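Tableros de arce sobre mesa perforada: conversación con Pejman Moradi

Publicado el 30/12/2019 en la sección Taller

Pejman Moradi fabrica superficies de trabajo desmontables en Halterton, una nave compartida en la que conviven encuadernadores, un torno de metal y tres bancos de carpintería. Su socio, Jamshid Shokri, se ocupa de la compra de madera y del encolado. La serie que venden se llama Rolum y consiste en un solo producto: un tablero rectangular de arce claro, de lamas encoladas, que se atornilla a una mesa metálica perforada. La entrevista se hizo en el taller, con la encoladora en marcha durante la primera media hora.

El punto de partida

Moradi trabajó varios años montando bancos perforados para terceros. Los clientes pedían chapa por la modularidad y después se quejaban de ella. «Una mesa con retícula de agujeros es muy buena para fijar cosas y muy mala para apoyar piezas pequeñas. Un cubo de tres centímetros pisa dos agujeros y medio. Un cilindro estrecho queda con parte de la base en el aire. Se puede trabajar así, pero cada vez que se arrastra algo se nota el borde del taladro».

La primera solución fue una lámina de goma. Duró un mes. «La goma se levanta por las esquinas y frena demasiado. Luego probamos contrachapado de abedul, que funcionaba, pero el canto se astillaba con los golpes. El arce macizo lo trajo Jamshid, que tenía un lote parado».

El lote era pequeño: cinco tablas largas, secadas al aire, de un aserradero que ya ha cerrado. De ahí salieron los primeros prototipos. Shokri conserva uno bajo su banco y lo usa para afilar.

La madera

Shokri compra arce duro en tabla y lo corta en lamas. No separa las piezas con veta figurada, una decisión que ha generado alguna discusión entre los dos socios. «Hay quien paga más por el rizado y hay quien lo rechaza porque lo toma por un defecto. Para nosotros es la misma madera. Si una lama tiene aguas y la de al lado es recta, se encolan juntas. Lo que miro es la humedad y la dirección de la fibra».

Admite nudos pequeños siempre que estén sanos y cerrados. Los repasa con la uña, no con galga. Un nudo que se mueve se descarta, igual que cualquier lama con médula. El rechazo más frecuente, según él, tiene que ver con tensiones internas: «Cortas la lama, la dejas una noche y por la mañana es un arco. Esa va a la estufa».

El encolado se hace a tope, sin espiga ni galleta, con cola de poliuretano y presión lateral. Después del cepillado, el tablero reposa antes del calibrado final. Shokri no da un plazo fijo. «Depende del mes. En agosto lo dejo menos, en invierno más. Lo peso al entrar y lo peso al salir, y cuando deja de cambiar lo calibro».

El acabado es aceite duro en dos manos muy finas. Moradi quería barniz y perdió la discusión. El barniz, explica, da una superficie más uniforme, pero refleja la luz del techo y se raya en blanco. El aceite se repara en el sitio con un trapo y lija fina.

La fijación

Cada tablero se sujeta con tornillos de cabeza redonda pavonada. Moradi prefiere que la cabeza se vea. «Si la escondes con un tapón, alguien intentará mover el tablero tirando de él. Con el tornillo a la vista se entiende cómo está puesto».

El taladro en la madera es más ancho que el vástago, para que el arce pueda moverse en sentido transversal. El par de apriete es bajo. Según Moradi, casi todas las reclamaciones del primer año venían de aprietes excesivos: el tablero quedaba bloqueado, la humedad subía y una junta se abría. Desde entonces envían la llave corta con cada pedido, y las juntas abiertas han pasado a ser raras.

Del primer año guarda también una cifra de la que no presume: 852 tableros servidos, con el mismo manual de dos hojas. El segundo año fueron 2.088 y el manual ocupaba una sola cara.

El modelo sobre la mesa

La mesa de pruebas de Halterton es azul, montada con placas contiguas. Moradi la eligió por el contraste con el arce, que permite ver de un vistazo dónde acaba la madera. Para valorar el deslizamiento y la lectura del color emplean bloques de formas distintas, colocados sueltos o en parejas. El cubo muestra si el tablero está plano. El cilindro, puesto de pie, sirve para lo mismo con menos base. La estrella, apoyada en dos puntas, es la más exigente.

«Empezamos con bloques de haya torneada y los colores se confundían con el fondo», dice Shokri. «El arce es casi crema. El verde y el azul vivos destacan bien. El amarillo pálido queda más cerca de la madera».

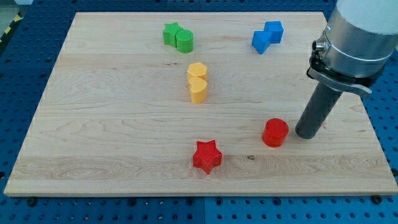
Uso y mantenimiento

La recomendación de los fabricantes es breve. Se limpia con un paño apenas humedecido, en el sentido de la fibra, y se seca en el momento. Nada de disolvente ni de estropajo. Una mancha oscura superficial suele salir con lija de grano 240 y una gota de aceite. Si no sale, se deja.

Moradi aconseja soltar los tornillos una vez al año, levantar el tablero y aspirar los agujeros de la chapa. «Debajo se acumula serrín, polvo y virutas de lo que sea que haga cada uno. El polvo retiene humedad y la cara inferior trabaja distinto que la superior. Ahí empieza el alabeo».

Sobre la posibilidad de dar la vuelta al tablero, los dos socios discrepan. Shokri lo aceita por ambas caras y considera que puede girarse sin más. Moradi responde que los taladros llevan avellanado por un solo lado y que habría que repetirlo.

Lo que viene

Hay en marcha una versión más estrecha, de nombre provisional Dronura, para bancos de fondo reducido. El problema está en el canto frontal, que en un tablero corto recibe más golpes. Han probado un bisel y un radio. Shokri defiende el radio; el bisel, dice, marca los antebrazos.

La otra línea, Adebisi, es un juego de topes de arce que encajan en la retícula de la mesa y delimitan el tablero sin atornillarlo. Tiene fecha de salida aplazada dos veces. La capacidad actual del taller es de hasta 2.166 tableros al año, y Moradi no quiere ocupar la encoladora con piezas menudas mientras queden pedidos pendientes. Los topes que hay en el estante, de momento, los usan ellos.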